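Fórum Automação de Bancada > Compras e orçamento
Tópico: Célula com um braço, fechar lista de compra antes de dezembro

marlo_plc
11 de outubro de 2023
Preciso entregar a lista de equipamentos de uma célula de montagem pequena. Um braço colaborativo, garra elétrica de dedos finos, mesa única, caixas de entrada e saída identificadas W1 e W2. Tenho duas propostas: Kestotetti (braço, garra e mesa no mesmo pacote) e Polen (só braço e garra, o resto por minha conta). A diferença é de 1000 euros a favor da Polen, sem contar os gabaritos.

Ainda não decidi se compro a estante do fundo ou se fixo um painel na parede. Segue o layout simulado com que estou trabalhando.
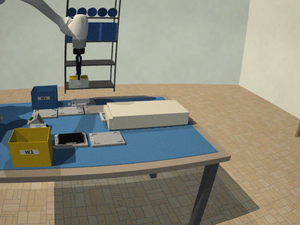

Layout simulado: W1 amarela, W2 azul, placas de fixação sobre a manta, estante atrás do braço.

O ponto em aberto são as placas de fixação. A Kestotetti cobra por unidade e quer pedido mínimo de 9.

tornofino
Os 1000 de diferença somem na mesa. Mesa com rigidez suficiente para a base do braço, nivelada e furada, não sai por isso em lugar nenhum que eu conheça. Eu iria de pacote.

quasi_estatico
Discordo. Mesa se manda fazer em serralheria local com desenho cotado. O que encarece é a garra. Pergunte à Polen se os dedos são intercambiáveis e quanto custa o par de reposição. Dedo fino entorta na primeira colisão com o gabarito. Orce 2 pares desde o início.

bruna_ctrl
Antes do preço, verifique o alcance. No layout a W1 está no canto da frente e o nível mais baixo da estante fica atrás da mesa. Se o braço tiver que pegar peça ali, a garra trabalha entre prateleiras e a folga vertical é pequena. Peça ao fornecedor o estudo de alcance com a garra montada. Sem isso não assine nada.

marlo_plc
A estante é só para estoque, reposição manual. O braço não entra nela.

bruna_ctrl
Então afaste a estante da zona de movimento no modelo e refaça a análise de risco. Do jeito que está, o operador repõe material dentro do alcance do braço. Scanner de área não aparece em nenhuma das suas propostas.

tornofino
Bem observado. Scanner mais relé de segurança muda a conta toda.

quasi_estatico
Sobre as placas: a Pathak usina sob desenho, sem pedido mínimo. Prazo de 3 semanas na última vez que comprei. Mande o STEP com tolerância só nos pinos de canto, senão cobram a placa inteira como peça de precisão.

marlo_plc
Pedi cotação à Pathak e o estudo de alcance aos dois fornecedores. O scanner entra como linha separada no orçamento do projeto Cetura. Falta saber se a Kestotetti aceita tirar as placas do pacote.

tornofino
Aceita, mas recalcula o desconto. Peça por escrito.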